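Korusier insertion kit: gallery
Pictures and notes by Senan Mac Mathúna, March

Daseswood sells the Korusier kit as a way for small shops to put one part into another without hiring a programmer. The price is $299 a month, plus $748 for setup, and you supply the arm. The brochure promises "human-level fitting." I've read that line on a lot of brochures, so I asked to see it on the test job the sales pages talk up most: one block, one hole.

Hermenegildo Zepeda handles sales for Daseswood and was patient with my questions. He told me the skill was trained on more than 1,637 runs. He couldn't say how many of those used parts as clean and square as these, or how many used the same two.

At the table

First picture: the blue block with its lower end inside the opening of the gray one, gripper still closed on it. A dark gap shows along the right side of the block — worth a look before anyone says "tight fit."
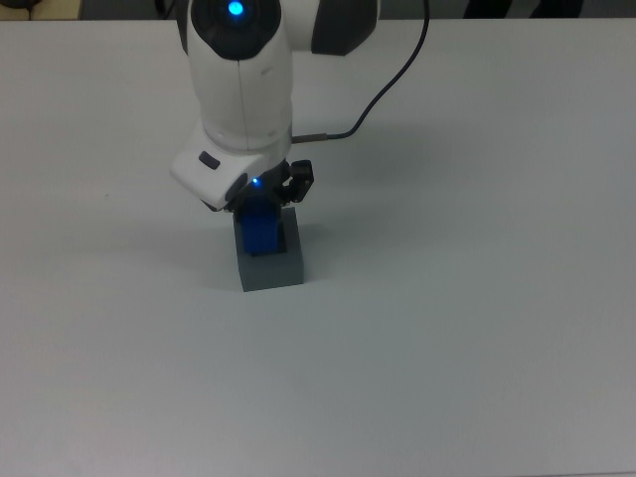 Next picture: the blue block standing upright on the table beside its gray receptacle, fingers over it. Nothing is stacked or lying on its side, and I have yet to meet a parts bin that tidy.
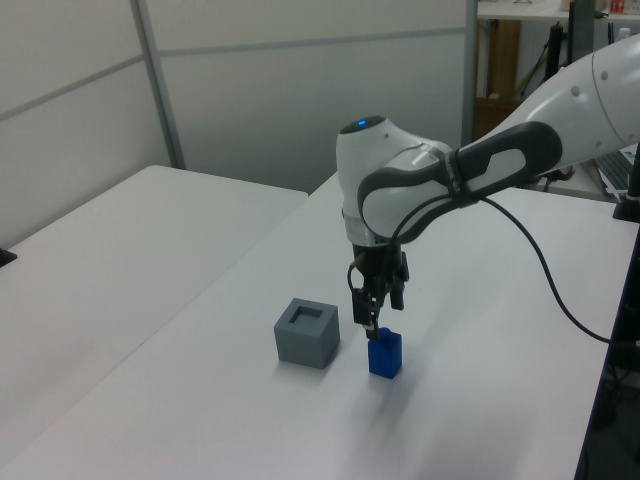 What the gallery leaves out

Stills are kind to this sort of product. They tell you nothing about speed, and Daseswood quotes cycle time only "on request." I requested it and got a range so wide I won't print it.

I'd also want to know what happens with a chamfered edge, an oily part, or a hole that has drifted a few millimeters since the morning. The manual covers the last one in a single paragraph and sends you to paid support for the others.

Rideo offers a similar package with no monthly fee. Barrera will do the whole thing as a one-time job and leave you the code. I haven't tried either, and their brochures are no more modest.

Would I sign up?

Not for a year. If Daseswood will let you send in your own parts and watch them go in on video, uncut, then one month at $299 might be money well spent. Ask for the failed tries too.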